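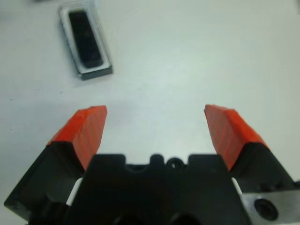
소개

읽는 시간 5분

안녕하세요, Zellance에 오신 걸 환영합니다! 저는 Despina Bogdan이고, 여기서 로봇 조작 연구를 맡고 있어요. 회사 소개를 써 달라는 말을 듣고 한참 미뤘습니다. 연혁표를 만들자니 재미가 없고(저부터 안 읽을 것 같아요), 그냥 우리가 요즘 뭘 붙잡고 있는지 얘기하는 게 낫겠다 싶더라고요. 그래서 이 페이지는 절반은 회사 소개고 절반은 연구 얘기입니다.

저희는 Mostgate에 있는 작은 회사예요. 2층은 사무실, 1층은 작업실인데 다들 노트북을 들고 1층으로 내려가 버려서 2층은 늘 조용합니다. 하는 일을 한 줄로 쓰면, 로봇 팔이 탁자 위의 작은 물건을 제대로 집게 만드는 방법을 연구하고 그걸 부품 다루는 회사들에 제공하는 거예요. 완제품 로봇을 만들지는 않습니다. 팔은 사서 쓰고, 손끝과 소프트웨어가 저희 몫이에요.

Pumis 이야기

저희가 제일 오래 매달린 연구 이름이 Pumis입니다. 무슨 약자냐고 많이들 물어보시는데 약자가 아니에요. 초기에 폴더 이름으로 아무렇게나 쳐 넣은 게 그대로 굳었습니다. 나중에 바꾸려고 투표까지 했는데 Pumis가 이겼어요!

출발점은 좀 답답한 문제였어요. 손목 카메라로 보면서 물건을 집는 모델을 학습시키면, 물건이 두 손가락 사이 정면에 있을 때는 꽤 잘합니다. 그런데 물건이 옆으로 비켜나 있으면 갑자기 이상해져요. 옆으로 먼저 가야 하는데 앞으로 나가면서 동시에 틀려고 하고, 그러다 손가락 끝으로 물건 모서리를 톡 밀어 버립니다. 밀린 물건은 각도가 바뀌고, 그러면 모델은 또 처음 보는 상황에 놓이는 거죠. 바닥이 새하얀 작업면이면 더 심했어요. 기준으로 삼을 무늬가 없으니까 자기가 얼마나 움직였는지 영상만으로는 감을 못 잡더라고요.

처음에는 데이터를 더 모으면 되겠지 했습니다. 정말 많이 모았어요. 좋아지긴 하는데 아주 조금씩만 좋아져서, 다들 슬슬 지쳐 가던 때였습니다.

그러다 Chatzigeorgiou 연구실과 공동 작업을 시작했고, 그쪽에서 던진 질문 하나가 방향을 바꿔 놨어요. "시연을 왜 항상 처음부터 끝까지 통으로 찍어요?" 음... 그냥 그렇게 해 왔으니까요. 대답을 못 했습니다.

그래서 방법을 이렇게 바꿨어요. 시연을 접근 전과 접근 후로 쪼갭니다. 앞부분에서는 집는 걸 아예 시키지 않아요. 손가락을 벌린 채로 물건의 긴 축에 맞춰 옆으로 옮기고 손목을 돌리는 데까지만 합니다. 시작 위치는 일부러 나쁘게 잡아요. 물건이 왼쪽 손가락 너머에 있다든지, 비스듬하게 놓여 있다든지, 영상 구석에 겨우 걸려 있다든지. 뒷부분은 이미 정렬된 상태에서 시작해서 내려가고, 닫고, 드는 동작만 배웁니다. 그리고 두 부분을 이어 주는 작은 판별기를 따로 두는데요, 정렬이 덜 됐다고 판단하면 앞부분으로 돌려보냅니다. 저희끼리는 이걸 '다시 줄 서기'라고 불러요 :)

결과는요

비켜난 위치만 골라서 시험했습니다. 기존 방식은 시도 200번 중 100번 성공이었어요. 딱 절반이죠. 같은 시작 위치에서 같은 팔로 다시 해 본 쪼개기 방식은 200번 중 169번... 이라고 쓰고 싶지만, 그건 제 희망 사항이고요, 늘어난 성공이 69번에서 멈추지 않게 하겠다는 게 다음 목표입니다. 네, 다 더하면 169번 맞아요. 제가 말을 빙 돌려서 했는데, 실제로 나온 숫자가 그겁니다! 회의실에서 이 표를 처음 띄웠을 때 제가 소리를 질러서 옆방에서 문을 열어 봤어요.

물론 안 되는 것도 적어야죠. 얇고 윤이 나는 물건은 아직 약합니다. 표면에 조명이 비치면 판별기가 긴 축을 잘못 읽는 일이 있고, 그러면 다시 줄 서기를 하염없이 반복해요. 지금은 5번까지만 돌려보내고 그다음엔 멈춰서 사람을 부르게 해 뒀습니다. 우아한 해결책은 아니에요. 테두리가 있는 납작한 물건도 골치인데, 테두리를 집을지 몸통을 집을지 사람마다 시연이 다르거든요. 이건 모델 탓을 할 수가 없고, 시연 지침을 저희끼리 다시 정하는 중입니다.

손끝 얘기도 조금만 할게요. 소프트웨어만 연구하는 줄 아시는데, 패드를 깎고 붙이고 다시 떼는 데 쓰는 시간이 만만치 않습니다. 패드 각도가 조금만 바뀌어도 손목 카메라에 보이는 모양이 달라지고, 그러면 예전 데이터랑 안 맞아요. 한번은 새 패드가 너무 마음에 들어서 중간에 갈아 끼웠다가 앞서 모은 시연을 통째로 다시 찍었습니다. 그 뒤로는 실험이 끝날 때까지 손끝은 건드리지 않는 게 규칙이에요(규칙을 어긴 사람이 저라서 제가 써 붙였습니다).

일하는 방식

오전에는 주로 시연을 찍고, 오후에는 학습을 돌리거나 실패 영상을 봅니다. 실패 영상 보는 시간은 저희 회사에서 제일 시끄러운 시간이에요. 성공한 건 빨리 넘기고, 실패한 건 느리게 틀어 놓고 어느 순간에 틀어졌는지 각자 우겨 봅니다. 신입이든 저든 똑같이 우겨요. 자주 제가 집니다.

연구 기록은 안 된 실험까지 남깁니다. 같이 일하는 회사에도 실패 목록을 같이 드리는데, 처음엔 당황하시다가 나중엔 그 목록부터 달라고 하세요. 어떤 부품에서 안 되는지 미리 알면 현장에서 배치를 바꿀 수 있으니까요.

4월에는 Pumis의 두 번째 버전을 작업실에서 직접 보여 드리는 날을 열려고 합니다. 다뤄 보고 싶은 부품이 있으면 들고 오세요. 주머니에 들어가는 크기면 좋고, 반짝이는 것도 환영이에요(판별기가 헤매는 걸 보실 수도 있지만요). 같이 일하고 싶은 분들도 편하게 연락 주세요. 로봇 경력보다는 똑같은 동작을 여러 번 들여다보고도 질리지 않는 성격인지가 저는 더 궁금합니다. 메일에 최근에 고쳐 본 물건 얘기를 한 줄 써 주시면 제가 제일 먼저 답장할게요!

최근 글
- 다시 줄 서기: 판별기를 따로 둔 이유
- 시연 지침을 세 번째로 고치면서
- 새하얀 작업면에서 위치 잡기
- Chatzigeorgiou 연구실과 함께한 첫 실험
- 손끝 패드를 바꾸기 전에 확인할 것들

문의: Zellance, Mostgate 작업실 1층 | © Zellance | 맨 위로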